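Subject: Re: [home-shop] Gray marks on a white top, and do I have to repaint?
From: Aurelia Gavrilă
To: home-shop list

Hi all, replying to Boyang's question from last night, with his message quoted further down because I know some of you get the digest. 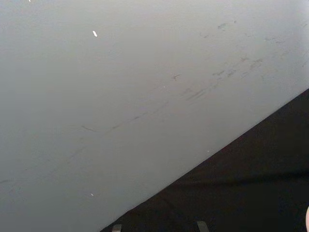
What takes gray scuffs off a matte white top without leaving a shiny patch?

A damp microfiber cloth with one drop of dish soap, then a plain white vinyl eraser on whatever is left, used lightly and with the grain of the marks.

OK, so that's the short version and you can stop reading if you're in a hurry. The long version comes from me having had a matte white top in my sewing room for six years now, and having done pretty much every dumb thing to it that a person can do.

Boyang Yuan wrote:

> Hello everyone,
> I finally cleared off the white table in the spare room and it looks
> terrible. Gray streaks all over, most of them going the same direction,
> plus one long thin line that I can see from the doorway when the lamp
> is on. I tried a paper towel and window spray and it made no difference
> that I could tell.
> I don't know if these are scratches or just dirt. I don't even know what
> the top is made of. It came with the house. Do I sand it? Paint it? Is
> there a product? Lenuța told me to try a melamine sponge but then
> somebody else told me absolutely not.
> It's going to be my gluing and cutting table so I don't need it perfect,
> I just don't want to rub gray stuff onto white paper.
> Thanks,
> Boyang

Boyang, first thing, please don't sand it! If it's a thin white skin over something else you'll be through it before you've finished your coffee, and then you really will be painting.

To find out whether you've got dirt or scratches, close your eyes and drag a fingernail across one of the lines. If your nail catches, it's a scratch. If it slides right over, something has rubbed off onto the top, and rubbed-off stuff will nearly always come up. Gray streaks on white are very often metal transfer. Scissors, a steel ruler, the feet on a lamp base, the underside of a sewing machine, all of them leave gray behind when you shove them across a matte surface. Mine mostly came from a cast iron pattern weight that I used to slide around instead of picking up (I know, I know).

Then do it in this order.

Brush the top off before you wipe anything. I use an old clothes brush. Little bits of grit under a wet cloth are how I made half my scratches in the first place.

Wash a patch the size of a dinner plate with warm water and the one drop of soap. Wring the cloth out hard. Rinse with a second cloth and dry it, and look at it from a low angle with the lamp off to one side. You may be surprised how much was plain grime.

Next the eraser. White vinyl, the drafting kind, no pink ones (pink ones have grit in them and some of them leave pink). Short strokes, brush away the crumbs, don't lean on it. This is the step that did the most for mine.

If there's still gray, a little baking soda mixed to a paste, on a fingertip, for the count of ten, then wipe. Try it near a back corner first and let it dry before you decide whether you like it.

About the melamine sponge, Lenuța isn't wrong and the other person isn't wrong either. It works great, and it's also a very fine abrasive. On a gloss top it dulls the shine and on a matte top it can polish it, so you end up with a clean spot that catches the light every time you walk in. I have one of those spots, shaped like a kidney bean. If you do use it, use it wet, and do a wide area very lightly so it all matches.

Real scratches stay, I'm afraid. You can get the dirt out of them so they go from gray to white-ish, and that's a big improvement from the doorway. Ecaterina Vasiliu wrote up a nice method here back in June for filling deeper ones with a wax stick, and it's in the archive under "countertop gouge." I wouldn't bother with it for a gluing table.

For the white paper problem, clean it, then rub hard with a dry white sock over your hand. If the sock comes up clean, your paper will too. If it's still picking up gray, do the soap again, and keep a sheet of kraft under your work in the meantime.

One more thing, on keeping it nice. I threw a piece of dark felt over the end of mine where I park the heavy stuff, and the new marks pretty much stopped. Any thick dark cloth will do, but wash it a couple of times by itself first or the dye can come off on the top, and then you'll be back here asking about blue. Shake it out now and then, too. Felt collects pins like you wouldn't believe.

Gheorghița, you asked me off-list about wax for matte tops. I tried it on one corner and went off it fast, it got blotchy and grabbed every bit of lint in the house. Bare and washed is better, at least for me.

Boyang, write back and tell us what your fingernail said!

Aurelia

(The box of vinyl erasers is still up for grabs, by the way. I bought a pack of 40 when I only wanted two, and there are 19 left. I can put a few in the mail to anyone who wants them, just send me your address off-list.)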